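Heating and Drain Technician wanted, Iltcombe

Kaczmarczyk Heating & Drains 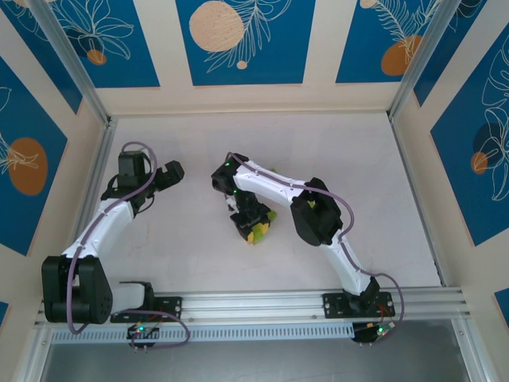
Most ads in this trade promise a "dynamic team" and "unlimited earnings." I answered a few of those when I was younger and I know what they were worth, so I'll try to stick to what the job is.

We need one technician for boiler repair, water heaters and general drain work in Iltcombe and out as far as Ulum. There are two of us on the road now. We have 1,061 homes on service plans and the phone gets busy from October on.

You'll need a current license and a clean driving record. I'd like to see real time spent on older hot water systems. A certificate from a weekend course doesn't tell me much, and neither does the word "passionate." Tell me about a job that went wrong and what you did the next morning.

We don't pay commission. I've never seen it make anyone a better plumber, though I've seen it sell plenty of water heaters. Pay is hourly, with overtime after 40, and on-call is every third week. If you're called out after ten at night, there's a flat $85 on top.

You get a van, fuel and the big tools. Bring your own hand tools. We use Moltine for scheduling – it works most days, and when it doesn't we use the phone.

No recruiters, please. If you send me a "candidate profile" I won't open it.

Write to Aleksandra Witkowska at the office with your work history and two people I can call. I do call them. Applicants we want to meet will spend a paid day on the van before either side decides anything.

Posted Jun 11, 2026. The ad comes down when the job is filled.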